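Reducing Footfall Noise in the Odwood Reading Room
Final Report, Applied Acoustics Project

1. Background

The Odwood branch library occupies the ground and upper floors of a former textile warehouse. The reading room lies directly beneath the children's section, and written comments collected by the library over the past year refer repeatedly to noise from above. The branch manager asked the department whether low-cost floor coverings could reduce the problem without structural work. This report presents the results of a one-term study carried out in response to that request.

The upper floor is a concrete slab finished with hard tile. Impact sound, such as footsteps, dropped books and moving chairs, passes through the slab with little loss. Speech from the upper floor was also audible in the reading room, but it enters mainly by way of the open stairwell and was excluded from the study.

2. Materials and Method

Three coverings were tested: a looped carpet tile (Skanda), a cork underlay with a vinyl face (Bresirer), and a dense dark mat (Vuorinen). All samples were supplied at no cost. The suppliers had no part in planning the tests and did not see the results before this report was completed.

Each covering was laid over the same section of the upper floor, between the picture book shelves and the craft tables. Sound levels were then recorded in the reading room directly below while a standard weight was dropped from a fixed height. Each set of readings consisted of 60 drops. A set was also recorded on the bare tile for comparison. All testing took place before opening hours, with the ventilation system switched off.

Smaller pieces were examined in the department laboratory for thickness, edge curl and resistance to sliding.
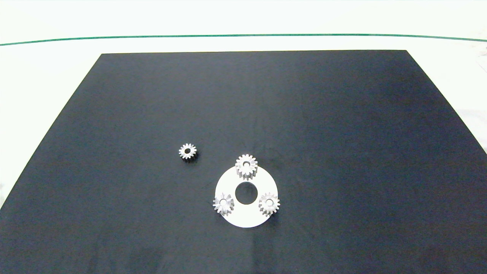
Figure 1. Dark mat laid flat on a white tabletop.

Visitors to the reading room were also invited to complete a short questionnaire in March. The library's door counter registered 2,193 visits during the month, and 400 completed forms were returned. Because a visitor could enter more than once, a response rate was not calculated.

3. Results

All three coverings lowered the peak level measured below. The Bresirer cork product gave the largest reduction, followed closely by the Vuorinen mat. The Skanda carpet tile performed well for light impacts but less well for heavier ones, where its thin backing was fully compressed.

The order changed when sliding resistance was considered. The cork product moved easily on a smooth surface unless it was glued down, and the library's lease does not permit adhesives on the original tile. The mat stayed in place in every trial. The carpet tile moved slightly at the corners.

Questionnaire responses showed that moving chairs were considered more disturbing than footsteps. This had not been expected when the drop test was chosen, and the test does not represent scraping sounds well.

4. Limitations

Only one section of floor was tested. The slab is thicker near the outer walls, and results there may differ. No long-term wear data were gathered, and cleaning costs were estimated from supplier leaflets only.

5. Recommendations

The library should cover the main walkway and the craft area of the upper floor with the Vuorinen mat, with beveled edging at each end so that strollers and wheelchairs can pass. Felt pads should be fitted to all chairs on the upper floor before any covering is purchased, and the questionnaire should be repeated after the pads have been in use for one term.

Full sound level readings and a blank copy of the questionnaire are held with the department office.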